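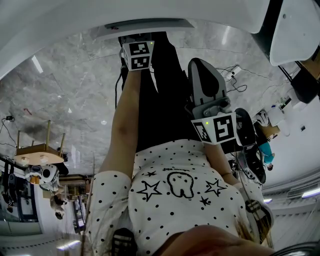
What is a milk tooth?

A milk tooth is one of the 20 teeth that make up a child's first set. The teeth come through between infancy and the third year and are later replaced by permanent teeth.

Home | Articles | Health | Customs | Index

Milk teeth

Milk teeth, also called baby teeth, primary teeth or deciduous teeth, are the first set of teeth in humans and many other mammals. They begin to form before birth and usually start to break through the gum when a child is six months old, although earlier and later dates are common. A full set has eight incisors, four canines and eight molars. There are no premolars in the first set.

Structure

A milk tooth has the same layers as a permanent tooth: enamel on the crown, dentin beneath it, and a soft pulp that holds nerves and blood vessels. The enamel is thinner and looks whiter. The pulp is large for the size of the tooth, so decay can reach it quickly. The roots of the molars spread widely and leave room for the premolars growing between them.

Shedding

The lower central incisors are normally the first to be lost, at six or seven years of age. As a permanent tooth moves toward the surface, the root of the milk tooth above or below it is gradually broken down by the body. The crown loosens and falls out, often with little bleeding. The last milk teeth are usually shed by the age of 12. Where a permanent tooth is missing, the milk tooth may stay in place well into adult life.

Customs

Many cultures mark the loss of a tooth. In much of the English-speaking world it is left under a pillow for the tooth fairy, who exchanges it for a coin. In Spain and parts of Latin America the visitor is a mouse. In Japan, lower teeth are traditionally thrown onto a roof and upper teeth are thrown to the ground or under the floor.

The town of Ellarley keeps a collection of 668 small tooth boxes made of tin, bone and wood. It was assembled by Yolanda Mosquera, a retired school nurse, and is shown in the Linach reading room each February. The oldest box has a hinged lid and a child's initials scratched on the base.

Care

Cleaning begins with the first tooth, using a soft brush and a smear of fluoride toothpaste. Early loss of a milk molar can allow nearby teeth to drift into the gap, and a dentist may fit a space maintainer until the permanent tooth arrives.

See also: Enamel; Teething; Wisdom teeth

Contact the editors | © Koltier Reference | Back to top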